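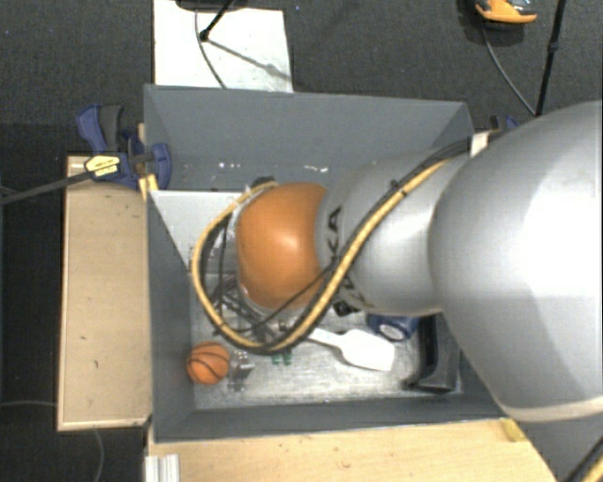 A small orange basketball in the corner of a gray bin.

Sorting & Storage | Print this page | E-mail to a friend

Small things, big bins

I have become a real fan of the plain gray bin! Ours at Limach have been knocked about for years, the floors are scratched all over, and they still do the job beautifully. Since November we have been emptying the old toy and novelty shelves into them, one shelf at a time, and some 400 pieces have found a proper place so far – toy balls, key rings, tiny cars, a whole family of rubber ducks.

The little basketballs are my favorites. They have the curved black seams and everything, and they roll straight for the nearest wall (you get used to chasing them). Anything clear or shiny takes more patience, as it melts right into a gray floor. Blagoje Yordanov lays a sheet of white paper down first, and I've started doing the same.

Shelf 31 is next, with the Skiltano puzzles and a box marked "Zúñiga, mixed" that I can't wait to open. If you have lidded tubs to spare, the small size please, drop them at the front desk before lunch. Last time we got two crates of lids and no tubs, so do check for both!

We use cookies to remember your newsletter settings. OK | Read more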